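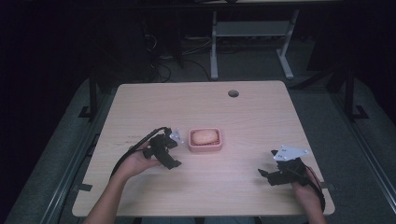 Light wooden tabletop with rounded corners and a grommet hole near the back edge.

Trendlow Desk Tops and Table Tops by Zaton

A good top can turn a pair of old drawer units into the best desk you've ever owned. We love making these! The Trendlow has been our main line for years now, and we still get a kick out of seeing where they end up: home offices, sewing rooms, craft corners, a reading room or two, and one very long bench in a bike shop.

Trendlow tops are sold without legs, so you can pair them with our Fendo frames, with trestles, or with whatever you already have in the garage. Every top is sanded and finished on all sides, including the underside, which helps it stay flat when the heat comes on in November and the air in the house dries out.

What you get

One top in your choice of size and finish
A bag of wood screws for Fendo frames
One grommet cap per hole ordered
A small tin of Nasr care wax
A printed drilling guide (please read it before you pick up the drill!)

Sizes

Small: 100 cm wide, 60 cm deep
Medium: 140 cm wide, 70 cm deep
Large: 160 cm wide, 80 cm deep
Long: 200 cm wide, 80 cm deep

We can cut down any size to order. Cut tops get the same corner rounding and the same edge sanding as the standard ones, and they take a few extra days to leave the shop.

Finishes

Pale is our lightest finish and the one most people go for. It keeps the grain quiet and bounces a lot of light back into a dim room. Honey is warmer and brings the grain forward. Smoke is a gray-brown that looks great with black legs, though it does show dust more than the other two, so keep a cloth handy. If you can't decide, order the sample set - three blocks big enough to set a mug on, so you can see each finish in your own light, morning and evening.

Grommet holes

You can order a top with no hole, one hole, or two. Holes are placed along the back edge, and you pick the spot on the order form by measuring from the left side. Think about where your outlet is before you choose. A hole that sits a little off center often works better than one dead in the middle, because a monitor stand tends to want that middle spot. If you change your mind later, the drilling guide shows how to add a hole at home with a regular hole saw. Tape both faces first and go slowly.

Corners and edges

All four corners are rounded as standard, and the long edges get a soft bevel so your forearms don't rest on anything sharp. This is the detail people write to us about the most, and we're so glad we stuck with it. Square corners are available on request at no extra cost.

Care

Wipe with a damp cloth and dry right away. Skip bleach and scouring pads. Rub in a thin coat of Nasr wax twice a year, let it sit for 16 minutes, then buff with an old T-shirt. Tops in a sunny window will deepen in color over time, so move your lamp and your pencil cup every so often or you'll find their outlines underneath! Small scratches come out with fine sandpaper and a little more wax. Hot pans need a trivet.

Fitting notes

Let the top rest flat indoors overnight before you screw it down. Fendo frames have slotted holes so the wood can move with the seasons - leave those screws snug and don't crank them. The Long size needs a center rail if you plan to put anything heavy on it, like a sewing machine or a big printer. The rail is sold on the Fendo page.

Goes well with

Fendo straight frame
Fendo trestle pair
Fendo center rail
Nasr care wax, large tin
Trendlow shelf, matching finishes

Page updated 19 March 2019. Sample sets ship in a flat padded envelope and usually fit through a standard mail slot.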